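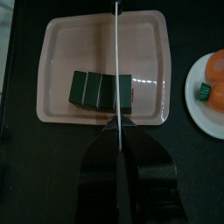 Figure 1. Green pieces in a row on the tray.

Holding Time and Surface Moisture of Cut Green Vegetables in a Small Catering Kitchen

Project report, food technology option
Najwa Awwad and Tarek Saab

1. Background

Small kitchens that supply cold lunches usually cut their vegetables several hours before service. The cut surface loses water during that time, the color dulls, and the texture of the edge changes before the middle does. Published storage advice is mostly written for whole vegetables or for sealed retail packs. Neither case matches an open tray on a shelf.

The project was carried out with Nivora, a catering kitchen in Stultley that prepares lunches for two office sites. The kitchen cuts green beans, zucchini and green pepper in the early morning and holds them until the first delivery leaves. The manager wanted to know if the trays should be covered, and if so, with what.

2. Aim

The aim was to compare the mass lost by cut green beans, zucchini and green pepper under three kinds of cover, and to record any visible change at the cut edge. Taste was not tested. Microbial growth was also outside the scope, and nothing in this report should be read as advice on safe holding times.

3. Materials and method

Three covers were compared: none, a damp cotton cloth, and a loose-fitting lid. All trays were of the same depth. The cloth was wetted under the cold tap, wrung out by hand and laid over the rim so that it did not touch the food. This last point caused trouble in the first week, when the cloth sagged on two trays and the readings from those trays had to be dropped.

The vegetables were washed, drained and cut to a length of 30 mm. Zucchini was first split lengthwise so that each piece had one face of skin. Pieces were laid in single rows with the cut ends facing the same way. Stacking was avoided, as an earlier trial had shown that the lower layer lost much less water than the upper one and made the averages hard to read.

Each tray was weighed empty, weighed again when filled, and then weighed every 30 minutes for six hours. The balance was a Pirkeo bench model belonging to the college. It was zeroed before each reading. Trays were kept in the same refrigerator on the middle shelf, and their left-to-right order was changed at each weighing to even out the effect of the fan. The cloth and lid were removed for weighing and put back at once.

Edge condition was scored by both authors separately, on a scale from 0 (as cut) to 6 (dry, pale and curled). Where the scores differed by more than one point the piece was looked at again and a joint score was agreed.

4. Results

A total of 1486 pieces were cut over the course of the project. Uncovered trays lost the most mass in every run. The loss was fastest in the first hour and then settled to a steady rate. Zucchini lost more than green pepper, and beans lost the least. The order did not change with the type of cover.

The lid gave the lowest loss for all three vegetables. It also led to drops of water forming on the inside, some of which fell back onto the food. In the zucchini runs this left soft patches that the scoring scale had no way to record. The cloth gave a loss between the other two, but its effect grew weaker after the third hour as the cloth itself dried out.

Edge scores followed the mass figures for beans and zucchini. For green pepper they did not. Pepper strips curled early, even under the lid, and one of us scored curl more harshly than the other. Most of the joint scores come from this group.

5. Discussion

The difference between zucchini and beans is mainly one of exposed area. A bean cut across has two small faces and a waxy skin over the rest, while a split zucchini piece has a large open face. We tried to correct for this by measuring the faces of 40 pieces with a caliper, but the zucchini varied too much in width for the correction to be useful.

The refrigerator door is a weak point in the method. Kitchen staff needed the same unit during the runs, and it was opened more often between 10 and 11 a.m. than at any other time. The mass curves show a slight bend there - too small to change the ranking, but present in most runs. A logger inside the unit would have helped. The one we borrowed from the Baxter building stopped recording in April and was not replaced.

The kitchen should use the lid for beans. For zucchini the damp cloth is the better choice if it can be wetted again after three hours. We have no firm recommendation for pepper.

6. Further work

A second project could test a lid with a dry cloth under it, to catch the drops. The scoring scale should be split into separate scores for color, curl and softness, and the scorers should practice on the same set of pieces before the first run.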